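Pushing task: replan every step or commit to the stroke?
Workside forum > Planning & Control

plesville_pete
My pusher keeps changing its mind. Policy runs closed loop, and when two blocks touch it picks one, backs off, then picks the other. 700 episodes logged and it still dithers. Anybody else?

huma_fan
Yep! Commit to the stroke. I lock the target until the push ends and only then look again.

gridlock853
Disagree. Lock it and a block that rolls is gone before you look. I'd put the fix in the cost (a small penalty for switching targets) and keep replanning.

huma_fan
Sure, but then you're tuning that penalty forever. Been there, hated it.

plesville_pete
Cylinder's my problem child, so I'm kinda with gridlock. My start state, with the two blues touching and the red right behind them, tip just off the board:
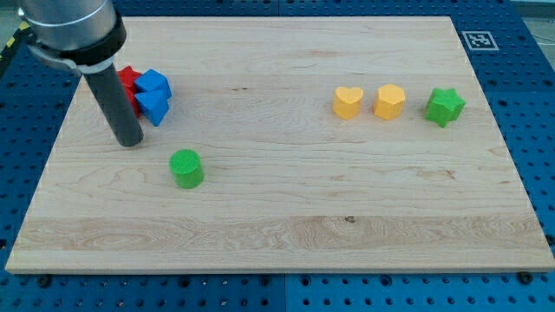

Re: what I'd try first

gridlock853
Check your marker pose before you touch the planner. Mine jittered, and the target flipped with it. Filter that, then add the penalty.

huma_fan
Fine, filter first. Still locking my strokes, though :)

Workside forum | Contact | © 2023 Workside | Back to top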